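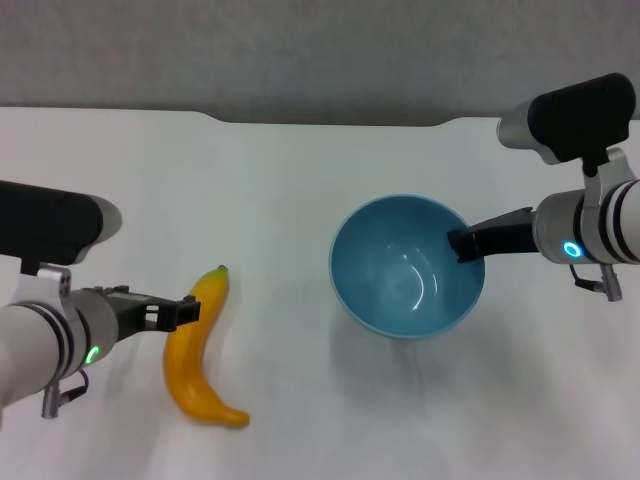 Rakena two-arm bench

Home > Equipment > Handling > Benches
Supplied by Firkby
Page updated 26/12/2024

The Rakena is a pair of arms that work over a table. It is sold to people who want to find out which small handling jobs can be passed to a machine and which still need a person. We hire it out as well as selling it, and most customers hire first.

Overview

The question we get most is whether it can do chores. The short answer is that it can do some of them, slowly, on a clear table, if the things it handles are more or less what it has been taught on. Putting fruit into a bowl is the sort of job it manages well. One arm can hold the bowl by its rim while the other picks up the fruit, so the bowl doesn't slide when something is dropped in.

Clearing up after a family meal is a different matter. Plates overlap, cutlery sits under napkins and glasses are easily knocked. We would not sell you a Rakena for that at present, and we would be wary of anyone who offered you something similar for the same purpose.

What it can do now

Picking up single items with room around them, and setting them down in a bowl, tray or box.
Holding a container still with one arm while the other fills it.
Passing a rigid item from one gripper to the other.
Sorting a small range of known parts by shape or colour.
Repeating the same job through a shift with someone nearby to put right a dropped piece.

What it can do some of the time

Folding tea towels. Flat, dry and laid out square, it usually gets there. Taken in a heap from the machine, it usually doesn't.
Opening lids. Push-on lids are fine, screw lids depend on how tight the last person did them up.
Wiping a table. It covers the area but has no idea whether the mark has gone.
Loading a dish rack, if the plates are all of one size.

What it can't do

Washing up in a sink. The arms are not sealed against water.
Ironing, or anything else with a hot tool and a cloth.
Going to fetch things. The arms stay where they are fixed, so everything has to be put within reach and taken away afterwards.
Handling raw eggs, ripe soft fruit or thin glass. It has been done in our workshop, but not often enough for us to put it in the list above.

Arms and grippers

Each arm ends in a black parallel gripper. The fingers open and close in a straight line, which suits boxes, handles, rims and most fruit and vegetables. They are less good with anything flat on the table, such as a coin or a sheet of paper, and for these you will want the suction tool from Gonel (ordered separately, see Accessories).

There is a ring light on each wrist. The colour can be set separately for each arm in the Flerkus software, so one arm may show green and the other blue. Some customers use it to show which arm is under control, others leave it as it comes.

The worktop

Most of the trouble people have in the first week comes from the table and has nothing to do with the arms. A patterned or shiny top makes small items harder for the cameras to pick out, and a clutter of tools along the back gets in the way of the elbows. We supply a plain off-white top with a matt finish and suggest a plain wall or screen behind it.

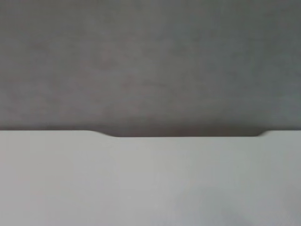
Firkby Equipment List, Issue 5, page 26

The far edge of the top has a wide, shallow recess. The front of the bench is left clear for the person setting out the work. If you are having a top made locally, you can leave the recess out, but please keep the surface pale and dull. Gloss paint is a nuisance under ceiling lights.

Lighting should be even. Shadows under objects are fine, and the software copes with them. A lamp shining straight down the bench is not fine, and nor is a window with the sun coming through it in the afternoon.

Software and teaching

Flerkus comes installed. A job is taught by moving the arms through it by hand, over and over, with the items put down in a slightly different place each time. This is dull work and there is no way round it. A simple job such as fruit to bowl can be taught by one person and tried out the same day. Jobs that need both arms at once take longer, as the person teaching has to learn to use both hands evenly — most of us favour one without noticing.

Change the bowl for one of another size and the job may still run. Change it for a basket and you should expect to teach it again.

In a workshop

The same limits apply on the shop floor, but there they matter less. Parts are alike, they turn up in the same tray and the light doesn't change. Our customers have had the best results with kitting, light packing and loading a fixture before a test. The Rakena is slower than a practised person at all of these. It makes sense where the job is tedious and the pace is set by something further down the line.

Anyone thinking of putting it beside a person should ask us for a site visit before ordering. A risk assessment is needed for the finished set-up, with whatever tools and parts you intend to use, and we can't do that from drawings.

In the box

2 arms with grippers fitted
2 wrist cables
Off-white worktop
Control unit with Flerkus installed
Emergency stop on a long lead
Printed handbook

Bench frame not included. Finger pads wear and should be treated as a consumable.

Accessories

Gonel suction tool
Soft finger pads, pair
Narrow fingers for small parts
Clamp-on back screen, grey

Hire

Hire includes delivery, setting up and a morning's training for two people. You will need a ground-floor room or a lift, and a doorway wide enough for the worktop, which does not fold. The hire charge is taken off the price if you go on to buy the same unit. Bookings made now are for May onwards.

Please tell us what job you have in mind when you enquire, and send a few of the items if they are small enough to post. Heather Donnelly tries them on the bench and writes back with what worked and what didn't. Items are returned with her notes unless you tell us to keep them.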